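Workshop notebook - Skendthorpe
Entry of 04/01/2018
Stage program for the Jesgate family circus evening, June 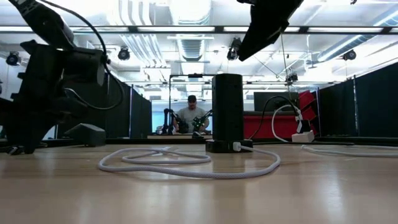
A reply received from the Jesgate office asks that the juggling portion be shortened, on the grounds that the children seated nearest the stage lose interest once the clubs give way to the cigar boxes. The office would prefer a second walk-around in the lobby before the doors open. It has no objection to the unicycle.

The request was considered at the bench this morning. The club passing routine will remain at its present length. The cigar box routine is to be reduced to 5 minutes and moved ahead of the rope walk, so that the rigging can be checked behind the half curtain while the boxes are in use. The closing ring cascade is unchanged.

Props. The Bisgaard clubs were weighed again. Two of the set are heavier than the others at the handle end, and the difference is felt on triples. They have been rewrapped with thinner tape and should be tried in full passing before any further work is done on them. The Wekis rings are satisfactory, though the white ones mark badly on the new floor and must be wiped after each run. Spare knobs: 8 in the drawer. No order is needed.

Lobby performers. Stilts are not permitted under the Jesgate balcony. The office's drawing shows less clearance there than we had assumed, and the tall costume will be worn only on the street side. Balloon work may continue up to the first bell. Performers in the lobby are asked not to begin any trick requiring a thrown object once the line has formed.

House. The hall seats 400 and the side benches will not be sold. Music cues have been cut to match the shorter box routine, but the join before the rope walk is abrupt - a drum roll may cover it. To be tested with the full company.

Outstanding: written answer to Jesgate regarding the running order; new lining for the ring bag; decision on whether the diabolo piece is held in reserve or dropped.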